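**Friday, February 21, 2025**

# The laundromat on Darkurley Street is open again, and I've already been twice

If you live anywhere near the bottom of the hill you probably heard the news before I did, but the Flindach Wash House is back! The doors opened at seven yesterday morning, and by the time I got down there with my two bags and a pocket full of quarters there was already a line for the big dryers.

It's been closed since the pipe burst in the second week of January. For those of us in the old buildings on Darkurley and Macedo (where the landlords don't allow washers, and my landlord barely allows a toaster) that meant hauling everything across town on the bus. I did it four times. Sheets are heavy, people. Sheets on a bus in January, with the bag sliding down the aisle every time the driver brakes, are something else.

So what's new? The floor, for a start. The old brown tile is gone and there's a speckled gray one in its place that doesn't slope toward the door anymore. The front window got replaced too, and there's a long folding counter where the broken soda machine used to be. I'm going to miss that soda machine a little. It ate my money for years, but it was company.

The machines come from Atia, the same outfit that put in the ones at the Macedo pool, and there are more of the extra large kind now, the ones that can take a comforter without groaning. You can still pay with coins. There's a card reader on the wall as well, and if you load money on a card at the desk you get a free dry after every tenth wash. I loaded mine and lost it within the hour (it was in my coat). A sign by the desk says the repairs used up 355 gallons of floor sealant and paint, which seems like an awful lot to me, but the sign was very firm about it.

Now the prices, and I know that's what you're all waiting for. A regular wash has gone up by a quarter. The big machines cost the same as before and drying hasn't changed. I heard some grumbling about the quarter in line, and one man took his bag and left, though I saw him back at noon with the same bag. For me it still beats bus fare both ways.

Hours are seven in the morning to ten at night, every day, with the last wash at nine. That's an hour later than it used to be, and if you work evenings like I do you'll understand why I nearly hugged the woman at the desk.

There's a drop-off service starting in March too. You leave your bag before noon and pick it up folded the next day. They're charging by the pound and the rate isn't posted yet. I asked, and was told "soon," with a smile.

Oh, and the bulletin board survived! It spent the whole closure in the back office and went up again with everything still pinned on it, including the flyer for a couch that was surely sold last summer. The neighborhood petition is up there as well, the one asking the city to look at the water lines under Darkurley Street before another one goes. It has 1030 signatures so far and there's a pen on a string. I signed. The pen works if you press hard.

The grand opening, with coffee and doughnuts, is tomorrow from nine until the doughnuts run out. Parking in the lot behind is free for the first hour, but the lot is tiny, so walk if you can. I'll be the one with the blue bag, washing the curtains I've been putting off since Thanksgiving. 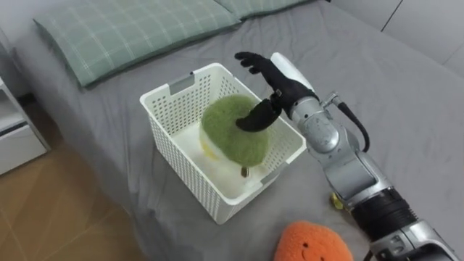
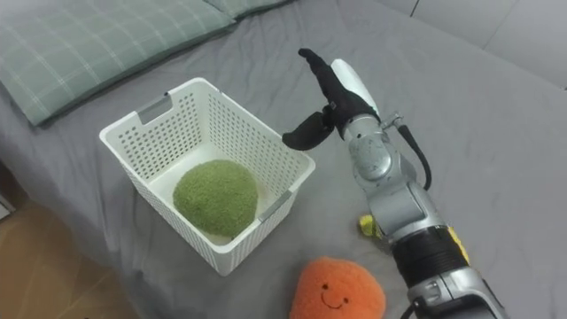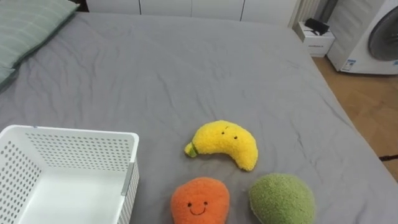
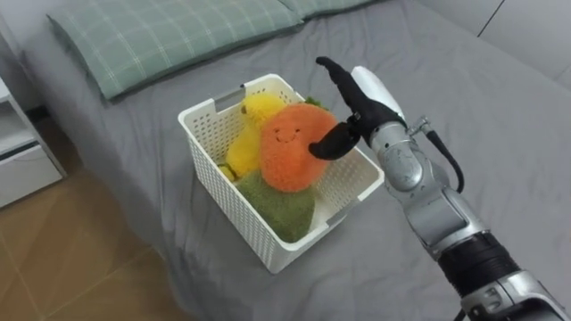

*Gray sheet on the bed, white basket on top.*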